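From: Deepika Amin
To: Clumbridge Card Collectors list
Subject: Re: Hotel key cards, sorting and keeping

Trịnh wrote:
> I have 829 hotel key cards in shoe boxes and want to get them
> into some kind of order before August. Do you sort by hotel,
> by country or by picture? And does anyone still use sleeves?

I sort by picture first. Many of the cards that come my way say HOTEL and very little else that I can read, so going by hotel name left me with a big pile of unknowns. The picture is always there to go by. My groups are trees and gardens, buildings, water, plain colors and patterns. Trees and gardens is the biggest.
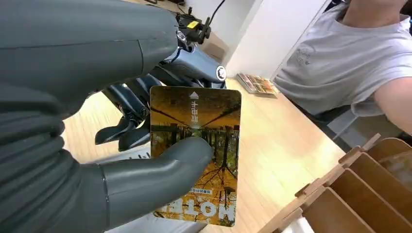
Key card with the tree-lined path, Chinese text and white arrow.

On cards with an arrow I file them arrow up, even when the picture ends up on its head. It makes a row quicker to flip through and I don't have to think about it when putting one back.

Patterned gold cards get their own group. They are hard to tell apart in a box, so I write a number on a paper slip and keep the slip with the card — never on the card itself.

For the actual sorting I like a wooden tray with small compartments, set in the middle of a table with space left around it. 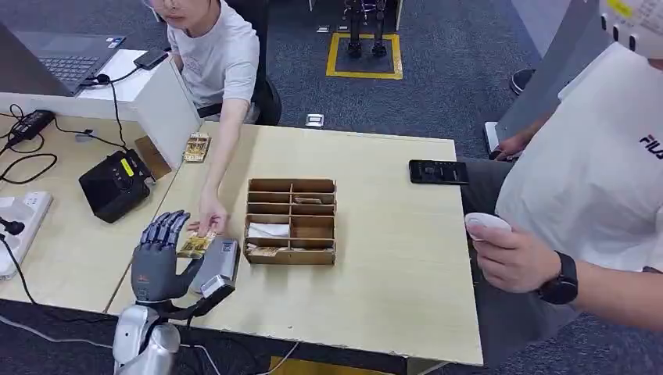 Sleeves I gave up on, except for cards with a worn print. I bought a pack of 950 from Gruraton and used 26 of them. They cling to each other and double the thickness of a row. If you want the rest, send me your address off list.

One question back to you: do you keep duplicates? I have a bag of them from the Kirthorpe swap and can bring it next time.

Deepika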